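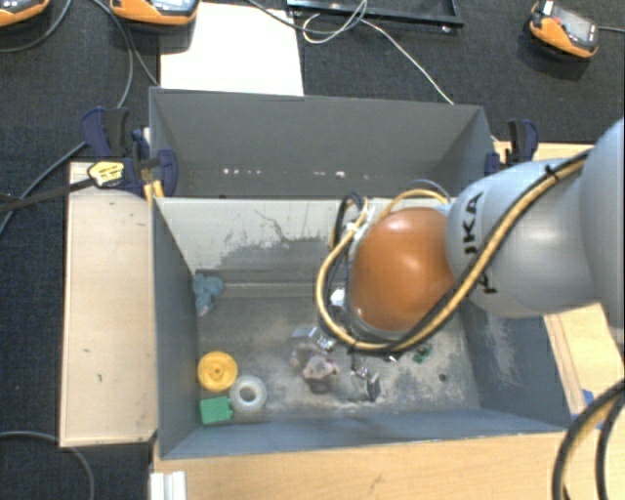 Do literary shortlists sell books? They sell some books, for a few weeks, and the evidence that they do much beyond that is thinner than the publishing trade likes to believe.

4.2 Shortlisting and sales

The claim we test in this section is a familiar one. A novel is named on a prize shortlist, its sales rise, and the rise is credited to the prize. Publishers repeat it when they defend entry fees, and prize organizers repeat it when they look for sponsors. Both have reasons to want it to be true, and neither group has, to our knowledge, looked very hard at the books that were entered and left out.

Our sample covers 102 novels entered for the Kullov Prize and the Eslow Award over nine prize years. Of these, 60 reached a shortlist. The rest were longlisted and went no further, and they serve as our comparison group. It is not a perfect one. Judges may prefer books that were already selling, or books whose publishers had already decided to spend money on them, and in either case the shortlisted titles would have pulled ahead with or without the judges' help. Earlier work mostly passes over this problem in a sentence or two.

Afridi's study of the Rivera Prize is the exception. Kulsoom Afridi compared weekly sales before and after the longlist as well as the shortlist, and found that much of the gap between the two groups had opened before the shortlist was read out. We follow her method here, with one change: we drop any title reissued in paperback within the prize season. A cheaper edition on a front table is a good enough explanation for a jump in sales, and we saw no way to separate it from the effect of the prize.
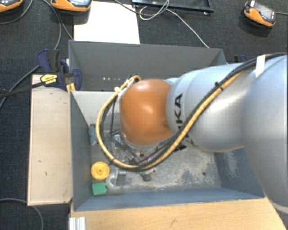 Figure 3. KUKA arm with its gripper over the gray bin.

With the paperback titles removed, the shortlist effect shrinks a good deal. It is clearest in the first two weeks after the announcement. By the ninth week the shortlisted and longlisted groups can't be told apart with any confidence, except for the eventual winners, whose sales stay high well into the following spring. If the winners are taken out as well, what is left is a short bump that a modest advertising campaign might have produced on its own.

There is one group for which the older claim holds up better. Novels that had sold fewer than 3000 copies before the longlist gained more from shortlisting, and kept more of what they gained, than novels above that line. Most came from small presses, and several were first novels. We would be careful with this result all the same. The group is small, a couple of titles do a great deal of the work, and one of them (published by Jolmont) was also picked for a national radio reading in March, in the middle of the period we were measuring. Leaving that title out weakens the finding but does not remove it.

We also looked for an effect on authors' next books, which is where supporters of prizes usually turn when the sales figures disappoint. The argument is that a shortlisting buys a writer a second chance: a larger advance, a better slot in the catalog, more review space. Some of our authors did get these things. So did some of the longlisted authors, and we found no steady difference between the two groups in how long they waited for a new contract. Advances are rarely disclosed – those we could confirm came from agents who were happy to talk about them, and that alone should make a reader uneasy.

None of this shows that shortlists are useless. Sales are a narrow measure, and a judge might fairly answer that moving stock was never the point. Library loans, translation deals and classroom use may all behave differently, and our data say nothing about them. But the sales claim is the one made most often and most loudly, usually with a single bestselling winner held up as proof. Winners are the worst possible evidence for what happens to everyone else on the list.

Section 4.3 turns to review coverage, where the timing is easier to establish and the comparison group somewhat larger.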